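January
By Vilmos Katona

Collecting Grasping Examples with a Hand-held Gripper: Project Report

3. Data collection

The Pastance policy learns by copying, so most of the term went into recording people doing the task properly. We used the hand-held gripper with its own camera instead of driving the arm by remote. Trials with the remote setup took too long per example, and the motions came out jerky.

The task was to pick up a paper cup, carry it across the bench and set it down upright. Each recording starts with the fingers open and ends once they have let go. Paper cups are light and they crush easily, which made them a fair test of how gently the operator was closing the fingers. We asked operators to grip just under the rim, where the wall is stiffest.
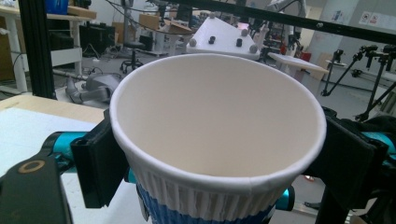 Recordings were made at 2 benches, and the rest of the lab was left as it was. Our supervisor wanted the background to vary so the model wouldn't latch on to one tidy wall. Chairs, boxes and stands got moved during the day by other groups and we didn't put them back.

We ended up with 2381 recordings. Of these, 86 were thrown out, mostly for dropped cups or for tracking that was lost when the tool was turned too quickly. A few were rejected because the operator's free hand came into view. Labelling was done in Trollberg, and I checked the start and end points by eye.

3.1 Problems

The first 700 recordings were all made by me. When we trained on those alone, the model copied my habit of coming in from the left and did poorly with cups near the right side of the bench. After that we rotated operators every half hour and marked new start positions with tape.

Finger closing speed was also uneven between operators. We did not correct for it in this version. The filter in Gultum can do it, but it needs a calibration file we had not made yet.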